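Last updated: September 2019
2 min read

Evening baker wanted, Sukier Bread, part time to start

We need another pair of hands on the evening mix. Garnet Ross is moving to days, his spot is open, and we'd like someone in it before the holiday orders get going. Three shifts a week for now, 6 pm to midnight, probably more by November.

What you'd be doing. Scaling flour and salt, feeding the starters, mixing the rye and the country dough, folding, shaping, loading the racks into the cooler. Sweeping. Lots of sweeping. On a normal night 200 loaves get shaped and put away, more before a market. No baking off on this shift, the morning crew does that, but if you want to learn the deck oven you can stay late now and then and Audrey-Anne MacLeod will show you. Paid, obviously.

You don't need a culinary degree. A year in some kind of kitchen would be good, bakery or not. Pizza counts. If you've only baked at home but baked a LOT, write anyway and tell us what you make and what goes wrong with it.

You do need to lift a 50 lb bag of flour off a pallet without hurting yourself. You need to read a formula sheet and do the math when the batch size changes. Gluten everywhere, also walnuts and sesame, so if thats a problem for you this won't work.
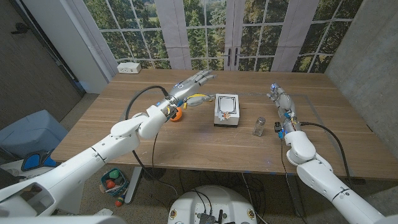 Pay is $17.50 an hour to start, goes up after the first 3 months if we're both happy. Paid every other week. Bread to take home, as much as you can carry within reason. Shoes: we put in $73 a year toward non-slip ones, keep the receipt. No health plan for part time yet, we're looking into it and will say so when there's something to say.

Parking behind the building is free after 5. The bus stops out front but the last one goes before the shift ends, so please think about how you get home. Bikes can come inside by the dry store.

You'd mostly work with Saqib Kakakhel, who runs evenings. Quiet shift. Radio on, whoever is mixing picks the station. He'll train you for the first two weeks and you won't be left alone with the big mixer untill you both say you're ready.

How to apply. Send a short email to Maëlle Ouellet, jobs@sukierbread.example, with "evening baker" in the subject. Resume if you have one. A few lines on where you've worked, which evenings you can't do, and when you could start. Please don't call the shop, the phone is for orders and the counter people won't know the answers. Don't drop in before 10 either, line's out the door.

If it looks like a fit we'll ask you in for a trial shift, four hours, paid at the full rate. You'll shape, fold, clean up, ask us whatever you want. Bring an apron if you like your own, otherwise we have them. Hair tied back, no rings.

We try to answer everybody within a week. If you haven't heard by then write again, mail does get lost in the order inbox.

Open till filled.

Contact: jobs@sukierbread.example | © 2019 Sukier Bread | Back to top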